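Why I've gone off open shelves

I know, I know. I'm the person who spent most of last year telling you all to rip your kitchen cupboards off the wall. Halina Duda even did it, bless her, and she rang me in March to say she'd spent the whole morning washing bowls she hadn't eaten out of. So I owe a few of you an apology (mostly Halina).

We moved into the flat in Urport with three long open shelves above the worktop and I was thrilled. It looked lovely for a fortnight! Then the frying started. We fry a lot. Everything up there got that sticky film on it, the kind that grabs dust and won't let go, and the glasses we only use at Christmas were the worst of the lot. I wiped them, I moved them, I bought a little basket to put them in, and then the basket went sticky too.

What I hadn't thought about is how much of our stuff is ugly. Half a bag of lentils with a peg on it. Seven mugs from places neither of us has been. The gravy boat. On a shelf they're all just there, looking at you while you make the tea.

So the doors are going back on. Italo Longo, who built my sister's wardrobes, came round and told me to stop looking at handles and sort out what the doors would be made of first. Sensible man. I'd been looking at handles for weeks. He lent me a pile of catalogues and I've been walking about noticing surfaces ever since, which makes me very boring company. Flat ones, ribbed ones, anything with a groove in it. Ribbed fronts are everywhere at the moment and I do love how they catch the light, but I look at all those grooves now and think about chip fat and a toothbrush.

Plain pale grey, then. Flat as you like, one wipe and done.

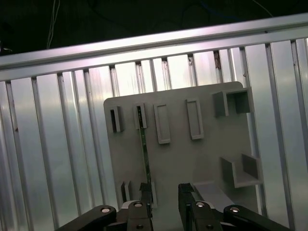
What it's going to cost

Less than I feared, more than I told my other half. The doors themselves come to 3341 with the fitting, and I've put 200 aside for hinges and the bits I'll forget. Cesby were cheaper but wanted us to take their worktop as well, and I like our worktop, burn mark and all.

One shelf is staying, the short one by the window, for the cookery books and the radio. If that goes sticky I'll let you know.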